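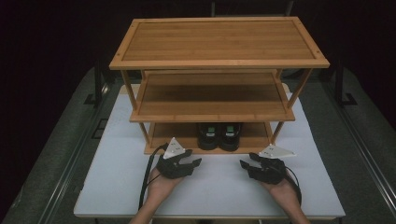

Saston Indoor Hard Oil, Clear Satin

Item 367
Container: metal can with screw cap
Sold singly or in a carton of 12

Saston Indoor Hard Oil is a wiping finish for bare or previously oiled bamboo, beech, birch, oak and pine. It is meant for household pieces that see light wear and the odd splash: shelving, shoe racks, stools, bench tops, coat rails and drawer fronts. It soaks into the surface and cures there, leaving a thin film that can be renewed in patches. It is not suitable for floors, cutting boards or anything kept outdoors.

The oil is clear with a slight amber cast. Pale woods will warm a little in color. Bamboo that has been heat treated by the maker changes very little. Test on the underside of a shelf or another hidden face before starting.

Surface preparation

Factory lacquer must be removed. A drop of water that stays in a bead after a few minutes usually means lacquer is still present. Sand along the grain with 120 grit, then 180. Going finer than 220 closes the surface and reduces uptake, especially on bamboo, which is dense and takes less oil than most softwoods. Vacuum the dust and wipe with a dry, lint-free cloth. Do not use a damp cloth on bamboo strip panels, as the fibers between the strips can lift and will need sanding again.

On flat-pack furniture, oil the parts before assembly. Keep oil out of dowel holes and off any face that will be glued. Screw holes may be coated. Steel screws should be put back dry.

Application

Stir the can from the bottom; do not shake. Apply a thin coat with a cotton cloth or a white nylon pad and work it in along the grain. Leave for 15 minutes, then wipe off everything that has not soaked in. Oil left standing on the surface will stay tacky for days and has to be rubbed back with fresh oil and a pad.

Allow 12 hours between coats at normal room temperature. Shelves and rails need two coats. Seats and tops need 3. End grain may take one more. Rub down lightly between coats with a gray nylon pad if the surface feels rough.

The piece can be handled the day after the last coat. Wait a full week before placing rubber soles, rubber feet or plastic mats on the surface. Some rubber compounds react with fresh oil and leave a dark mark that cannot be wiped off.

Technical data

Base: modified linseed oil with added resin
Sheen: satin
Application temperature: 50 to 85 °F
Maximum room humidity: 70 percent
Flash time before wiping: 15 minutes
Recoat: 12 hours
Full cure: 7 days
Clean-up: mineral spirits
Storage: frost-free, tightly closed

Care and repair

Dust with a dry cloth. For mud or salt, use a cloth wrung out in plain water and dry the surface at once. Ammonia cleaners and scouring powder will strip the finish. For a dull area, sand lightly with 220 grit, apply one thin coat and wipe off as above. The repair will not show an edge once cured.

Safety

Cloths soaked in this oil can heat up and catch fire without a flame. Soak used cloths in water and dry them flat outdoors, or keep them in a closed metal container filled with water until disposal. Keep out of reach of children. Air the room during use and while the coats dry.

Related items

Pawlak gray nylon pads, pack of 3
Darkolel cotton wiping cloths
Saston Wood Cleaner, concentrate

Shipping

Orders leave the Nornham warehouse by ground service only. Oil finishes cannot be sent by air. Opened cans cannot be returned.

Page revised 10/7/21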